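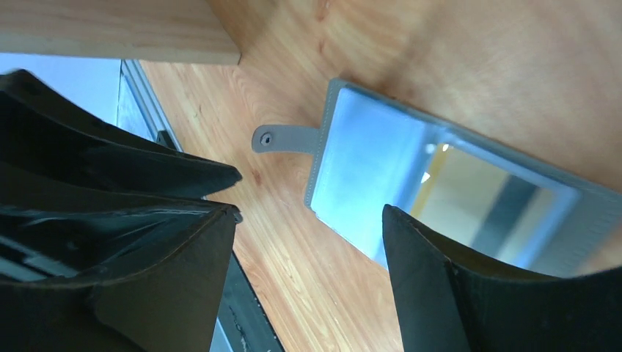 The Protcombe Reading

The instrument at Protcombe was read at six in the morning and six in the evening. The reading went into the left column if the barometer was falling and the right column if it was rising. A steady barometer went in both.

Dinesh Navaratnam had held the post since July. The station stood at 3274 feet, above the last farm, and had one room, one stove and a radio that reached the Gunawardena office when the wind was out of the south. The contract with Dodeo specified two readings a day, a weekly battery check and a written log. It did not specify what the readings were for.

On the first page of the log his predecessor had left a table of corrections. For temperatures below 20 degrees, subtract 3 from the last digit. For fog, add nothing. For the sound in the pipe, see page 10.

Page 10 had been removed with a straight blade. The stub was a quarter inch wide.

He heard the pipe for the first time in his second month. It was a low note, held for as long as a person might hold a breath, and it came from the drain under the floor. He checked the valve, which was closed. He checked the barometer, which was steady. He wrote the same figure in both columns and, in the margin, the word "pipe."

The note came again the next evening during the reading. The needle moved while it lasted and returned when it ended. He took the value before, the value during and the value after, and found that the log had space for one.

He called Gunawardena on the radio. The operator asked him to repeat the station name, then asked whether the unit was a Dodeo or a Zestia.

"Dodeo," he said.

"Then it's within tolerance."

"What is?"

"Whatever it's doing."

He turned the log to the back, where the paper was unruled, and drew a third column. He headed it "During." The first entry took up one line. By the time snow closed the road he had filled four pages, and the values had begun to repeat in the same order, with one missing from each set.

He worked out the missing value by subtraction. It was lower than the instrument could show.

At six that evening he sat by the drain with a pencil and the log open on his knee. The barometer was falling. He entered the reading in the left column, moved the pencil across to the third, and waited for the note to start.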